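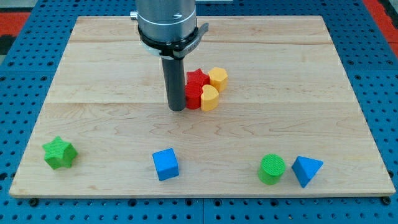 Toy blocks are solid pieces of wood, plastic, foam or other material, made for children to stack, sort, line up and knock down. They are among the oldest manufactured toys still in common use. The term covers plain cubes and bricks as well as letter blocks, interlocking bricks and flat or thick pieces cut in the outline of a star, circle, triangle or other figure, which are usually called shape blocks.

History

Small pieces of wood and clay have been used as playthings for a very long time, and it is hard to say when the first blocks were made for children. Written mentions of blocks as teaching tools appear in Europe by the late 1600s, when dice and cubes marked with letters were suggested as a way to teach reading. In the 1800s, sets of plain geometric solids became part of the early kindergarten movement, and large printing works began to sell cubes covered with colored paper.

Unit blocks, in which every piece is a fixed multiple or fraction of one basic brick, came into use in American schools in the early 1900s. Their proportions are commonly 1:2:4, so that two small bricks laid end to end match the next size up. Most classroom sets sold today still follow this rule.

Materials

Hardwoods such as maple, beech and birch are preferred for unit blocks because they resist dents and hold a sharp edge. Rubberwood, taken from trees that no longer give latex, is common in lower-priced sets. Softwoods like pine are cheaper and lighter but chip more easily.

Foam and cork blocks are quieter and are often chosen for children under two. Cardboard blocks, sold flat and folded into shape, are used for large structures a child can walk around. They do not last long in damp rooms.

Manufacture

Wood for blocks is dried before cutting, as pieces cut from damp stock may warp or shrink out of size. Straight-sided pieces are sawn from long planed strips. Stars, hearts and other outlines are cut from a thick board with a band saw or a computer-guided router, and the inside corners are then sanded by hand or with a narrow belt. Edges are rounded slightly. Small parts may be finished in a tumbling drum, often with wax added toward the end.

Color is applied by dipping, spraying or staining. Stain leaves the grain visible, while paint hides it. Natural oil finishes are used on uncolored blocks and need to be renewed from time to time.

Regional industry

The river town of Skadton was known for block making for much of the last century. Its largest workshop, Preda, began as a maker of drawer knobs and turned to toys when orders fell. At its height the firm employed 203 people and listed 54 separate block shapes in its catalog. A smaller rival, Jendow, made only alphabet cubes and closed after a fire in its drying shed. The Preda building now holds a toy collection of 1,603 items, most of them blocks, boxes and printed labels. It reopens to visitors each June.

Use in play and teaching

Children tend to carry and mouth blocks before they build with them. Rows and short towers come next, followed by bridges - two uprights with a third piece across the top - and then enclosures. The ages at which these stages appear vary a good deal from child to child.

Shape blocks are used for naming and matching, either on their own or with a board or box that has openings to fit. In a shape sorter the star is often one of the harder pieces, as its points have to be lined up before it will drop through. A circle goes in at any turn. Blocks of the same outline in different colors let a child sort the set in more than one way.

The Flemo set, a classroom kit of 30 pieces, pairs each shape with a printed card. Teachers may use the cards for memory games or ask a child to copy a layout.

Safety

Toy safety rules in most countries limit the amount of lead and other heavy metals in paint and other surface coatings. Blocks for children under three must also be too large to fit in a test cylinder that stands in for a small child's throat. Old painted blocks, especially those from before the late 1970s, may contain lead and are best kept away from young children.

Care

Wooden blocks are cleaned with a damp cloth and dried right away. Soaking raises the grain and can lift paint. Rough spots can be taken down with fine sandpaper, and a badly split piece should be thrown out.

See also

Alphabet blocks
Construction set
Shape sorter
Tangram

Last edited May 26, 2026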